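Grillar (robot learning method)

Grillar is a method for training two-armed robots to handle loose, irregular objects such as food. It combines a large body of simulated practice with a small set of demonstrations recorded on real hardware, and it is best known for how little of the second it needs. The name also covers the set of tabletop tasks published with the method, most of which involve moving food between plates, trays and bowls.

Background

Food is a wonderfully awkward thing to pick up. A tomato rolls, a lettuce leaf folds over on itself, and a pastry flakes if it is squeezed too hard. Earlier methods often trained a robot on one item at a time, and the skill tended to fall apart as soon as two items touched or overlapped. Grillar grew out of an attempt to train on cluttered servings from the very beginning, with single items treated as the easy special case.

The first version was built on Zeltisa, a physics simulator with good support for soft contact. Later versions kept Zeltisa but replaced its original scene builder, which could only place items side by side.

Method

Training happens in two stages. In the first, a control policy practises entirely in simulation, working through 4,000 generated table layouts. The generator changes the table surface, the lighting, the dishes and the food, along with the starting pose of each arm. Both arms belong to a single policy, so the robot can learn for itself which one should do the reaching and which should stay clear.

Layouts are deliberately untidy. Items may be stacked, tucked under one another or partly hidden from the viewpoint used for training, and an empty dish is often placed at the other side of the table. The policy is never given a list of object positions. It works from rendered views and the joint readings of the two arms, the same kinds of input it will receive on a real robot.

A typical layout has a blue plate on white marble and a woven tray of food near one arm, with a round orange-red fruit, a strip of green and a long brown baked item all crowded together. The open fingers of the right gripper are over the tray, while the left gripper is empty and well away from it.
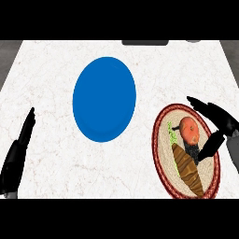
Second stage

The second stage uses 800 demonstrations recorded by people steering a real pair of arms. These are mixed with simulated runs in every training batch, and this mixing proved to be the key step. When the real recordings were used on their own at the end of training, the policy became better at the exact dishes it had seen and noticeably worse at everything else.

Results

The published tests covered 20 transfer tasks on real hardware, 5 of them using foods that were absent from both stages. Grillar outperformed a policy trained only on the real demonstrations, and its lead was largest on overlapping items, where the simulated clutter seems to have paid off beautifully. It also learned to nudge a buried item free before closing its fingers, a behaviour that no demonstrator had been asked to show.

Limitations

Thin, floppy items remain the weakest category. Simulated leaves are stiffer than real ones, and the policy tends to grip them too near the edge. Shiny dishes can also cause trouble under strong overhead light.

Related work

Grendik, a companion project, applies the same layout generator to cutlery and glassware. Stöckli is a separate single-arm method that shares the Zeltisa simulator but uses no real demonstrations at all.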